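カテゴリー：家しごと／布・寝具・衣類　メーリングリスト過去ログ

件名：Re: ベッドの上でたたむ派の方、いらっしゃいますか

みなさま、こんばんは。
いつも読むばかりで、なかなか自分からは書けずにおります。先日の洗濯物のお話がとても楽しくて、台所を片づけてから何度も読み返してしまいました。お返事が長くなりそうですので、お茶でも飲みながら、お時間のあるときに読んでいただければうれしいです。

まずは、いただいたご投稿を少し引用させてくださいね。

> うちには大きなテーブルもアイロン台を出しっぱなしにする場所もなく、
> 洗濯物は取り込んだらそのままベッドの上に広げてたたんでいます。
> タオルや靴下はそれで何の不自由もないのですが、シャツや薄手の
> カバーのようなものになると、どうもいけません。布が下のシーツに
> 引っかかるようで、こちらを伸ばせばあちらが寄り、たたみ終わるころ
> にはシーツまで一緒にしわくちゃです。
> 夫には「床でやれば」と言われますが、床は猫の毛が気になります。
> 同じようにベッドの上でたたんでいらっしゃる方、何かこつがあれば
> 教えてください。それから、Koseoの布用霧吹きを使っている方が
> いらしたら、使い心地もうかがいたいです。

はい、ここにもおります、ベッドの上でたたむ派です！ しかも年季が入っておりまして、今のアパートに越してくる前から、かれこれ2つの住まいでずっとそうしてきました。腰をあまりかがめなくてすみますし、広さもありますし、何より疲れたらそのまま横になれるという、よいのか悪いのかわからない利点もあります（横になってしまった日の洗濯物は、たいてい翌朝までそのままです）。

ご主人の「床でやれば」、うちでも昔よく言われました。でも床にすわってたたむと、立ち上がるときに膝がこたえるのですよね。若いころはそんなことは思いもしなかったのですけれど。

さて、シーツに引っかかる件ですが、私も長いこと悩みました。ベッドは下が柔らかいので、手で押さえたところが沈んで、そのまわりに布が集まってしまいます。テーブルの上と同じつもりで手のひらでなでて伸ばそうとすると、上の布と一緒にシーツまで動いてしまって、まさに「こちらを伸ばせばあちらが寄る」のとおりになります。

そこで私は、なでるのをやめまして、つまんで引くようにしました。端をひとつ決めてつまみ、少し離れたところの布もつまんで、下のシーツから心もち浮かせるようにして、両側へそっと引くのです。ぴんと張ったら、そのまま下ろします。押さえつけずに、ただ置くだけ。文字で書くとずいぶん大げさですが、やってみると一瞬のことです。

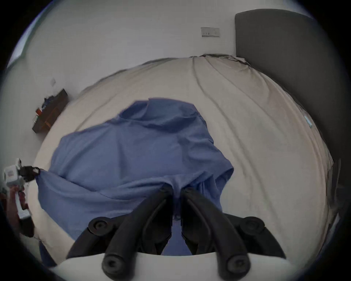
シャツの場合は、最初につまむところを縫い目の上にしておくと楽です。縫い目のない真ん中あたりをつまむと、そこだけ伸びてしまったり、つまんだ跡が細い筋になって残ったりします。私は脇の縫い目の裾のほうと、肩の縫い目をつまんで、まず縦に引き、それから横に引きます。袖は最後です。袖を先に整えても、身ごろを動かしたとたんにまたねじれてしまって、がっかりするものですから。

薄いカバーのたぐいは、角から角へ、が私のやり方です。角をつまんで少し持ち上げ、空気をふくませるように一度だけ振って、ふわりと落とします。何度も振るとかえって斜めになりますので、一度だけと決めています。それで多少のしわが残っても、もう気にしないことにしました。どうせ使えばしわになりますもの。

それからシーツのことですけれど、ゴムの入ったボックスシーツでしたら、たたみ始める前に足もとのほうを一度引いておくだけでも違います。うちのはもう古くてゴムがゆるく、放っておくとすぐ真ん中に寄ってきます。買い替えようと思いながら、肌ざわりがすっかりやわらかくなっているのが惜しくて、7月からずっと迷い続けています。Wirkitzの麻まじりのものが候補なのですが、どなたかお使いの方はいらっしゃいませんか。洗うと縮むかどうかがいちばん気がかりです。

おたずねのKoseoの霧吹きは、私も持っております。霧が細かくて布に丸い跡がつきにくく、気に入って使っています。ただ、うちのものは400ミリリットル入りで、いっぱいまで水を入れると手首が疲れます。半分くらいがちょうどよいようです。以前使っていたMollahのものは軽くてよかったのですが、引き金のところがすぐ固くなってしまいました。当たり外れがあったのかもしれません。

霧吹きをするときは、ベッドの上ではなさらないほうがよいと思います。私は一度、夜になってからシーツがひんやりしているのに気づいて、タオルを敷いて寝たことがあります。今はハンガーにかけた状態で吹いて、乾いてからベッドに運んでいます。

もうひとつだけ。この会の古い投稿で、2723番だったと思いますが、たたむ時間をラジオの番組に合わせているという方のお話がありました。それをまねて、私は夕方の40分の音楽番組のあいだだけと決めています。終わりの曲が流れたら、残りはかごに戻しておしまい。おかげで、前ほど億劫でなくなりました。残ったものは、たいてい靴下です。

長々と失礼いたしました。Navenの集まりには、次回はぜひうかがうつもりでおります。猫の毛のお話も、そのときゆっくり聞かせてくださいね。うちには猫はおりませんが、毛糸のひざ掛けの毛玉がどこにでもついて困っておりまして、よい方法をご存じでしたら、こちらこそ教えていただきたいのです。

まだ朝晩は冷えますので、みなさまどうぞあたたかくしてお過ごしください。

ベッドの上でたたむ派より

最終更新：2025年2月9日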